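Workshop notebook — Pliron navigation kit, on loan from Lirneo

Right, the Pliron is out of its box and bolted onto the old trolley base, so I'd better get some of this down before I forget which way round I did things. For anyone in the workshop who hasn't been following: it's the add-on kit that's supposed to turn a plain wheeled base into something that can find its way about outdoors. You get the compute box, a mast, a pair of range sensors, a wheel encoder set and a licence for the mapping software. We have it on trial, and Mandla wants a yes or no from me on whether we buy one for the parcel cart job.

Unpacking was nice, I'll give them that! Everything labelled, proper connectors, a printed sheet with the wiring in colour. The mast clamp is a bit mean. It's made for square tube and ours is round, so I cut two packing pieces out of the black nylon offcuts in the bottom drawer (I owe the drawer one offcut). The torque figure on the sheet is too high for the small bolts in my opinion and I stopped short of it. They've held so far.

Encoders: left one read backwards. Swapped the pair in software, then found out I'd mounted it mirrored, so swapped it back and turned the bracket round. Half an hour gone on that. If you're doing this again, the cable exits towards the REAR. The drawing shows it from underneath, which I only spotted with a cup of tea in my hand.

First map was the corridor and the loading bay. Lovely. Straight walls, crisp corners, came back to its starting mark 46 mm out after going all the way round, and I'd have been pleased with twice that. Second go was the same route with the bay door up and it didn't care at all. At that point I was ready to tell Mandla yes and go home.

Jacobus, who is less easily charmed than me, said corridors prove nothing and we ought to try it somewhere with no walls. He was quite right, annoyingly. The customer's carts will be crossing open ground between buildings, and a corridor is about as helpful to a robot as the world ever gets.
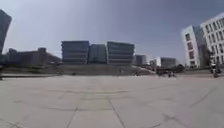

PLUMMONT, AUGUST

Big open plaza, strong sun, and not much for a range sensor to hold on to. The paving just goes on, big pale square slabs with the joints running through them, and then the low band of steps and wall with the three glass office blocks behind it. Over on the right there are trees and shrubs by the bottom of the ramp, and the big white building with all its rows of windows. Few people about, and they kept well over to the far side, which suited me.

Started at 9.40 with a short out-and-back. The software put up its "low features" warning almost straight away and then carried on using wheel counts alone, which is sensible, and it says so in a little yellow bar so you know where you are. Over a 70 m leg it drifted sideways by more than a cart's width. I'm not going to write that down as a fail yet, as I was still running the indoor settings. (Yes, I know. Jacobus has already said it.)

Second run on the outdoor settings, much better. It has a mode that leans on distant shapes instead of nearby ones, and I think it must like the white building, because whenever I was pointing that way the confidence number climbed. Pointing at the glass blocks it sagged. My guess is the glass gives the sensors poor returns, but that's a guess and I want to do it again under cloud before I blame the glass for anything.

Joints between the slabs: I worried about these for nothing. The base trundles over them with a small tick and the encoders don't seem to notice. The mast does, though — there's a wobble at walking pace that you can see in the logs as a fuzzy edge on everything. I need a stay from the top of the mast to the back plate. Might be my nylon pieces giving a bit too, so check those first, they're free.

Stopping is good. Jacobus stepped out in front of it several times, looking very brave, and it stopped every time with room to spare. It's slow to get going again. There's a long pause, then a sort of polite creep, then normal speed. You can shorten the pause in the settings file but not in the app, and the settings file gets overwritten when the app updates, so KEEP A COPY. Mine's in the shared folder under pliron_trial.

Ramp I left alone today. The tilt limit is set for a much lighter base than ours and I'd like to work through the weights with Mandla before pointing it at a slope with people's ankles at the bottom.

Battery: the kit by itself draws less than I'd allowed for. I logged 1,135 mAh over the morning session, mast and sensors and compute all in. The trolley motors are another story but that isn't Lirneo's problem.

Back at the bench, 3.15. Went through the logs. The map file holds roughly 2,000 reference points for the whole plaza, nearly all of them bunched round the edges, with a great blank in the middle. Made me laugh when I opened it, it looked like a plate somebody had eaten everything off except the crusts. The kit can be fed extra markers, reflective posts or stick-on panels, and Du Plessis stock the posts. Whether the customer will put up with posts across their forecourt is one for Mandla to ask.

Price chat: the support plan is yearly and seems to cover the software and not the mast or cabling. Have asked Lirneo to confirm in writing. Also asked if they'll do us a round-tube clamp.

Where I am on the yes or no: leaning yes for anything with walls near it, not there yet for open ground.

To do
Mast stay, and look at the packing pieces
Same plaza runs again with cloud cover
Borrow two reflective posts from Du Plessis and try them halfway across
Tilt limit with Mandla, then the ramp
Put the indoor/outdoor setting on the start-up checklist, in large letters, for me
Jacobus to write up the stopping runs, he has the tape measure figures in his own book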